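Gidville Residents' Help Exchange
Category: Schools and Enrollment

Transferring a first grader mid-year: which records are required?
Asked by Jolien De Graaf

Our household will relocate from Feltance to Gidville in July, and our daughter will enter the second half of first grade under the year-round calendar. Her present school teaches in two languages. I would be grateful for guidance on the following points: whether the district accepts records issued by a bilingual school, whether a placement test is mandatory, and whether completed schoolwork may be submitted in support of an application.

3 answers

Answer by Lieven Vandenberghe
Accepted by the person who asked

The district requires Form 104 (Request for Transfer), proof of address, and an immunization record. Records from a bilingual school are accepted, provided that any page not in English is accompanied by a translation. The translation need not be certified for grades one through five.

A placement test is given in reading only. It lasts 59 minutes, including a short break, and is held at the Strand Street office on Tuesday mornings.
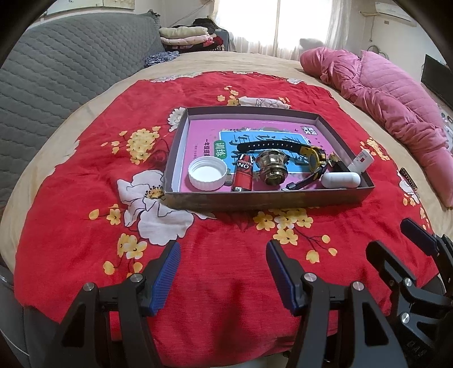

Schoolwork may be submitted, although it is treated as supporting material and carries no formal weight. Workbooks should not be mailed. Photocopies of a few recent pages are sufficient – the office does not return originals. Applications remain valid for 90 days, after which a new Form 104 must be filed.

Answer by Rasmus Luik

The office is in Room 1145. Please use the side entrance, as the main doors are closed during the summer.

Answer by Babar Afridi

We transferred from Serholm two years ago and were asked for a birth certificate as well. I do not know whether this is still the rule. Our son was not tested at all, so it may depend on the school.

Comment by Lieven Vandenberghe
A birth certificate is requested only where the previous school has not confirmed the child's age in writing. The reading test was introduced last year.

Comment by Jolien De Graaf
Thank you. I have requested the letter from Feltance and will bring copies in person.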